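From: Szabolcs Takács
To: Drulville benchwork list
Subject: Re: Trays, boards, and whose turn it is to care

Imani Simiyu wrote:

> Could someone who has worked at the long table lately tell me how it's supposed to be laid out? I got in at 11 and found two trays in the sink, tape on my sleeve and no board. The sheet on the door says "set up as usual," and I've been here 17 days, so I have no usual. Also, is the oval tray for parts or for lunch? Bakari and Mutua gave me different answers.

Imani,

Parts. Mutua will tell you lunch, and Mutua has eaten off it, but the tray is for parts. Wash it either way.

The door sheet was written by Elibariki in February for an audience of Elibariki. I've asked for a second edition. Until it ships, I'll give you what I know, in the order I wish I'd learned it.

## The board

White foam board goes down first, flat on the tabletop, with a dark tape tab at the left and another at the right. Leave the tabs where they are when you finish. Peeling them is how you ended up with one on your sleeve. The brown smudges across the middle have outlived every cleaner under the sink, including the orange one from Sallon that took the varnish off Bakari's desk. Consider them part of the board. The green oval tray goes toward the back, under the bar, so whatever is hanging there has something beneath it.
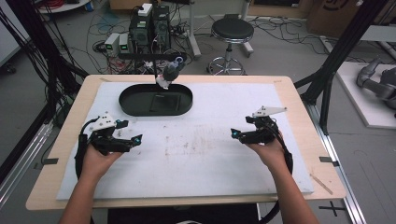 ## The tray

Long side across the table, please. The raised rim is low, so small round things will leave if you bump it, and they always leave toward the wall. We once lost 2 brass spacers that way and found them inside a shoe. I won't say whose, but he's Mutua.

Don't stack anything in it overnight. I know it looks like storage. Everything in this room looks like storage by 5, including the stool.

Your black flat things (cases, pouches, whatever you carry your small tools in) can sit next to the tray while you work, but they don't go in it. Elibariki feels strongly about this and has a speech. It's a long speech, and it has a part about Ustier, where he used to work and where apparently every pouch knew its place.

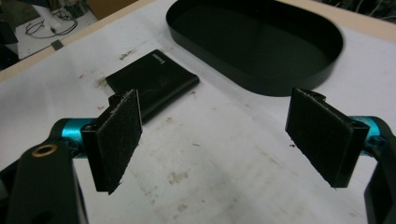

If the tray goes missing, check the Mussa cabinet, second shelf, behind the paper towels. Bakari puts it there to keep it safe from the rest of us. A replacement is 270 from the supplier, shipping extra, and I'm not filling out that form again for an oval with a rim.

## Clearing up

Wipe the board, wash the tray, dry the tray. The drying step has been missing from our culture for a while. Loose sticks go back in the jar, even the short ones.

I'm in until 6 if you want to go over any of it. Bring your own mug, as the clean ones are with Bakari too.

Szabolcs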